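Bellamy Annex, Floor 2 — Walkthrough Checklist for Humanoid Work in Shared Office Space
Completed by: Gus Brannigan
Reviewed by: Tâm Phan
Period: October
Checklist version: 3

Marks used: OK, FIX, OPEN. "Open" means I was given an answer and I don't believe it yet.

1. Emergency stop reachable by the operator without crossing the robot's reach
OK. Pressed it myself with the arms raised. Drop in arm position after the stop was small. The Deketti manual says there is no drop, so somebody should write to them.

2. Second emergency stop held by a spotter
FIX. There is a second stop. It was in a drawer. The rule says held, and I take that to mean in a hand.

3. Keep-out distance marked on floor
OPEN. The site plan calls for 3000 mm from the base of any powered unit. I was told everyone knows where the line is. I asked two people to show me and got two lines. Tape it.

4. Joint speed limited during contact tasks
OK. Limit set at 300 mm per second at the hand for anything involving furniture. Checked in the settings and again with a stopwatch and a tape measure, and the numbers were close enough.

5. Doors, drawers and lids
OPEN. The task sheet says doors are to be opened to at least 90 degrees before a hand goes into a cabinet. Good rule, as far as it goes. It says nothing about what keeps the door there. An office cabinet door will drift if the floor is out of level or the hinge is tired, and a door closing on a wrist is a fault the software may read as a heavy object. I asked whether this had been tested and was told it "hasn't come up." I'd like a door nudged shut on purpose, at low speed, with the spotter holding the stop, and the result written down.
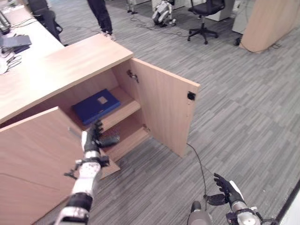 The other half of this item is the arm that isn't doing the reaching. Everybody watches the hand in the cabinet. The free hand gets no line of its own in the task sheet, and it should have one: where it waits, how far it may travel, and whether it may take hold of a door edge. The Grerkumley site has a rule for this and we could copy it word for word.

6. Cables
FIX. Black cable across gray striped carpet is hard to see, and one run passes close to the foot of a cabinet door. Tidy cables are on every checklist I have ever been handed and I have yet to see them tidy. Route along the wall, or use a cover in a color people will notice. Desk cables to be bundled as well.

7. Swivel chairs
FIX. A chair on casters moves when bumped, by a person or by anything else. Push them under desks or take them out of the work area before power-on.

8. People on foot during powered work
OPEN. The rule allows "authorized persons" inside the room. The list of authorized persons has names on it of people who have left. Until the list is redone I would treat the whole room as visitors.

9. More than one robot on the floor
OPEN. Each unit has its own risk sheet. There is no sheet for two of them powered together. Bisora's guidance is that units at rest count as furniture. I don't accept that for anything with a charged battery in it. Low units are also a trip hazard, which the sheet leaves out.

10. Items used for handling
OK. Flat, light office items only. No glass, no liquids, nothing with a blade. Keep it that way, and keep it written down.

11. Logbook
FIX. Entries are about a week behind. Two stops logged with no cause given. "Operator choice" is not a cause.

Reviewer's comments (T. Phan)
Agree on 2, 3 and 8, all to be closed before the next powered session. On 5, I will arrange the door test, although I think Gus is too hard on the hinges. On 9, I have asked Bisora for their reasoning in writing.

Inspector's reply
Fine on all of it. I'll come back for the door test — please don't run it without me. Items 6 and 7 I'll check at 8 a.m., before anyone has had time to clean up.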